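Home Kitchen Basics
Handout for Session 3: Bowls, Nesting and the Working Counter
Instructor: Deisy Restrepo
Updated 07/01/2026

Welcome back! Last time we got through knives and cutting boards, and a few of you stayed behind to ask about mixing bowls, which made me very happy, as tonight is bowl night. I could talk about bowls until the building closes. These notes cover what I'll go over at the front, plus the things I always forget to mention while my hands are in dough.

Bring the handout with you to the practical part. There's space on the back for your own measurements.

1. Why a whole session on bowls

Almost everything you cook at home passes through a bowl at some point. You wash rice in one, beat eggs in one, rest dough in one, toss salad in one, and then you put scraps in the one you didn't want to wash. If your bowls are hard to reach, too small, or jammed together in the back of a cabinet, every recipe gets a bit slower and a bit more annoying. Fix the bowls and the whole kitchen feels bigger. I mean it! It was the first thing I changed in my apartment on Alvarado Street and I cooked twice as often that winter.

2. Materials, briefly

Stainless steel. My favorite for everyday use. Light, hard to break, doesn't hold on to smells, and it chills quickly if you put it in the freezer before whipping cream. It can't go in the microwave. It does show every water spot, so if you care about shine, dry it with a cloth while it's still wet from rinsing.

Glass. Lovely for dough because you can watch it rise from the side. Heavy, and a full set stacked together is a real load to lift down from a high shelf. Check the bottom of yours for microwave and oven markings before you trust it with either.

Ceramic. Steady on the counter, pretty on the table. Chips at the rim if you nest it carelessly.

Plastic. Fine for dry things and for kids helping out. Scratches hold grease, and grease will ruin your egg whites, so keep plastic away from meringue.

Anselmo Henao, who teaches the baking course in September, would like it on record that he uses ceramic for everything and that I'm wrong about steel. You may ask him about it yourselves. Set aside some time.

3. Sizes that work together

You don't need a giant set. For a household of two to four people, I'd start with three:

Small – for beating eggs, mixing a dressing, holding chopped garlic and herbs.
Medium – for batters, marinades, and most side salads.
Large – for bread dough, big salads, and washing greens.

Add in-between sizes later if you find yourself reaching for one that isn't there. Buy them as a nesting set if you can, and look at how the rims sit when everything is stacked. You want each bowl to drop easily inside the next one with a little rim left to grab. If two of your bowls are nearly the same size, they'll stick, and you'll be standing there twisting and swearing while your onions burn.

A word on shape. Wide and shallow is good for tossing and for folding. Tall and narrow is good for whisking, because the liquid stays deep enough for the whisk and less of it ends up on your shirt. Most sets split the difference, and that's fine for nearly everything we'll do in this course.

4. Nesting without scratches or stuck bowls

This is the part we practice together.

Dry everything first, inside and out. Water between two bowls makes a seal, and a sealed stack is a pain to get apart. I leave mine on a towel while I put the plates away, then wipe whatever is still damp.

Line them up from largest to smallest before you start stacking. It sounds fussy, but it takes a few seconds and saves you from unstacking the lot when you find the middle one hiding behind the kettle.

Lower each bowl in level. Don't drop it. With steel the noise alone should convince you, and with glass or ceramic you can crack a rim.

Put a folded paper towel or a thin cloth between ceramic or glass bowls. Steel can go straight in.

If two steel bowls do get stuck, pour some cold water into the inner one and stand the outer one in warm water for a minute. The outer one expands slightly and the inner one shrinks a touch, and they should slide apart with a gentle wiggle. Never use this trick with a big temperature difference on glass! Use a drop of dish soap around the rim for those and be patient.

5. Moving a stack

Students always lift from the innermost bowl, and then the outer ones slide off onto a foot. Take hold of the full stack, across all the rims at once, so that the whole thing moves as one piece. With a heavy stack, put your other hand underneath. Clear the landing spot before you pick anything up, and set the base down flat before you let go of the rim.
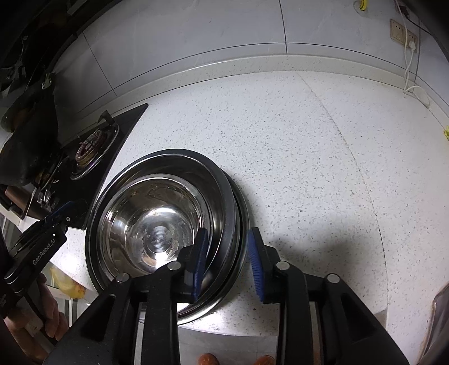
Fig. 1. Nested stainless steel bowls on a speckled stone counter, with the rims pinched together at one side.

Look at the thin rims showing between the inner and outer bowls. With a stack like this, run a finger along those edges before you lift, so you know you've got every bowl and haven't left the biggest one out of your grip. The innermost bowl also has a few small water spots and smudges, the sort of thing a dry cloth takes care of before the set goes away. Make the wipe a habit and your steel will stay bright for years.

6. Where the bowls should live

Walk through the last meal you cooked and note where you were standing each time you needed a bowl. For most people it's the stretch of counter between the sink and the stove. That's where the stack belongs – in the cabinet just below it, or on a low open shelf beside it.

Keep the large bowls at hip height or lower. Keep electrical cords away from the spot where you mix, and tuck a loose cord to the back of the counter so a bowl can't catch on it. Leave a clear patch of counter big enough for your largest bowl and one cutting board. If you have to move the toaster each time, move the toaster for good.

People with very small kitchens (hello, Jalport apartments, I see you all in the second row) can store the stack inside the biggest stockpot, or upside down on top of the fridge with a cloth underneath. Upside down is also good for keeping dust out if you don't use the set often.

7. Practical work for tonight

Work in pairs. Each pair gets one mixed set from the cupboard and one towel.

a. Sort the set by size and set aside any bowl that doesn't nest properly.
b. Dry and stack the rest.
c. Carry the stack from the sink to the far table and set it down quietly. Swap and do it again.
d. Measure the medium bowl with water and write down how much it holds to the brim and how much you'd put in it if you had to whisk. Those are two very different amounts!
e. Make the vinaigrette from Handout 2 in the small bowl. We'll eat it with bread at the end.

8. To do at home

Empty the cabinet where your bowls are now, all of it, onto the counter. Pull out the ones you used in the past month and put only those back, in nesting order. The rest go in a box for next week's swap table. Last term the swap table had a gorgeous yellow batter bowl with a spout and I still regret being polite about it.

Write a few lines on what you kept and where you put it. If you moved the stack to a new spot, cook two meals before you decide whether you like it. The old habit of reaching for the wrong door takes a few days to fade.

Reading for next time: the chapter on colanders and strainers, and the short section on lids. Please bring one lid from home that doesn't fit anything you own. We're going to have fun with those.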